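Sallholm have made their keeper captain and half the town is behaving as if they've sold the ground.

The complaint, as far as I can follow it, is that he celebrates. Other people's goals. From 66 yards away, on his own, with a little run and a slide.

The other half want a statue. He's played 12 matches.

I was at Plendel away and I'll say this for him, he came for every cross. He got 2 of them.

A man behind me shouted "calm down" at him for the whole second half. The man behind me was not calm.

My dad's view is that captains should be centre halves with bad knees who never speak. Dad also thought the back-pass rule would be gone by June.

Then there's the armband. He wears it over a long sleeve pushed up to the elbow and there is a thread on the forum, 3000 replies, about whether this is disrespectful. I have read more of it than I'd like.
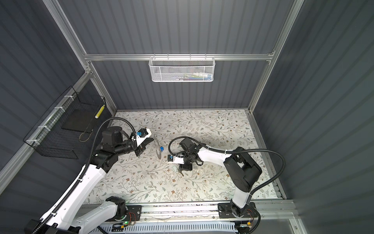
Anyway, the case against him is mostly that he smiles after conceding. I've watched the Suler game back and it's a wince. He just has a lot of teeth.

The case for him is that we stopped losing - well, we started drawing - and the back four now talk to each other, if only to ask where he's gone.

Give him next season. If he's still sliding about on his own when we're three down at Plendel, I'll join the forum properly and moan with everyone else.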